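Urkholm Test Site
Vacancies and calls

Test Safety Engineer (fixed term), Humanoid Manipulation

Reference: 213
Reports to: Amedeo Russo, Head of Test Operations
Closing date: 31 July 2023

Background to the post

In March the site recorded an uncommanded closing of the right gripper during a tabletop pick. The arm had reached its approach pose and was holding. The gripper then closed at full current and stayed closed after the operator released the enable switch. The emergency stop removed power from the arm but left the gripper supply live, as the two were fed from separate circuits. There was no injury. The item in the gripper was crushed and one finger mount was bent.

The internal review found 2 causes. The first was a stale command left in the gripper queue after a network dropout. The second was the wiring of the stop circuit, which did not match the drawing. The wiring has been corrected. The queue fault has been reduced but has come back under load, and the post exists to close it out.
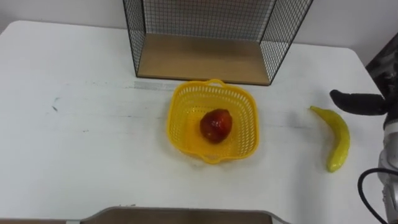 Picks are repeated with fruit of different shapes, starting from the tabletop and ending in a basket or on a shelf. Each run is logged with joint torque, gripper current, network delay and operator input. The programme calls for 3,000 logged picks on the revised software before the robot may be worked on with people inside the marked area.

Duties

Keep the fault log and classify every unplanned stop within one working day.
Reproduce the queue fault on the bench and on the full robot.
Write and maintain the test procedure for the stop circuit, including a check of the gripper supply at the start of each shift.
Review changes from Plasitik (gripper firmware) and Khondokar (motion control) before they are loaded.
Inspect the overhead support, cable runs and floor area before powered work.
Stop work where the procedure is not being followed. The postholder has this authority over all staff, including the head of department.

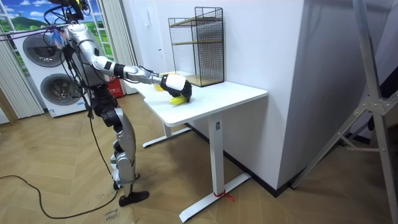 Standing work adds a second hazard, which the March review did not cover in full. A gripper that stays closed on a fixed object can pull the robot off balance, and cutting power to the legs at that moment makes a fall more likely. The present stop sequence releases the gripper first and then brings the legs down under control. It has been tested 100 times without load. Tests with load have not started, and the postholder will plan them.

Essential

A degree in electrical, mechanical or control engineering, or equivalent time served.
Working knowledge of stop circuits and functional safety.
Able to read wiring drawings and check them against the machine.
Clear written English. Fault reports go to outside parties.

Desirable

Experience with legged robots or suspended loads.
Experience with the Zorkar logging system, or with any system that records commands and sensor data on one clock.
First aid certificate.

Conditions

Full time, on site, with no remote working during test weeks. Shift work is needed for long runs and is paid at the site rate. Safety footwear is provided. The contract ends when the fault is formally closed or after two years, whichever is later.

How to apply

Send a CV and one fault report you have written, with names and client details removed, to the recruitment desk at Urkholm, quoting the reference. Reports longer than four pages will not be read. Shortlisted applicants will be given the March log and one hour to mark it up, followed by an interview with Amedeo Russo and a member of the operator team.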